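What Lives Inside a Computer?

From the outside, a desktop computer is a box that hums and occasionally ruins your homework. Take the side panel off, though, and there is a small town in there.

The biggest thing you meet is the motherboard. It is the flat green board that everything else plugs into, like a street map with very fussy residents. Long slots hold the memory, where the computer keeps whatever it is busy with right now.

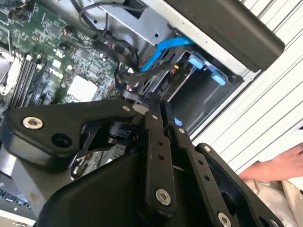 Why does a computer forget things when you switch it off?

Its memory only works while electricity is flowing. Anything you want to keep has to be saved on a drive first, as every child who has lost a story about dragons already knows.

The processor does the thinking. It sits in a square socket with a metal frame and a little lever, and it is about the size of a posh biscuit. Please don't eat it. The power supply is a heavy metal box, and it is the one part you must never open, even if you are very clever and own a screwdriver.
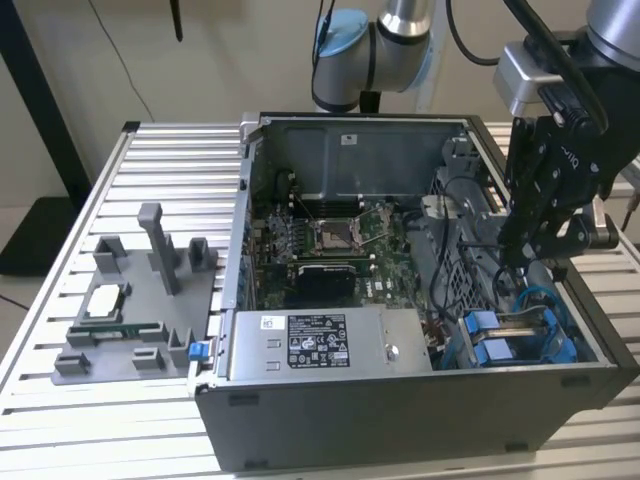

Then there is the hard drive, where your files live. In many desktops it rides in a plastic tray called a caddy. You squeeze or pull the caddy and out it slides, drive and all, like a drawer with 17 years of holiday photos in it.
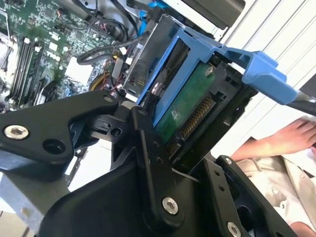

Words by the Sosier Young Tinkerers desk
Reading time: shorter than an update

Old drives are worth taking out before a computer goes for recycling, because your files go wherever the drive goes. Always ask a grown-up, and always unplug the computer first. Put the screws in a cup. They will try to escape anyway.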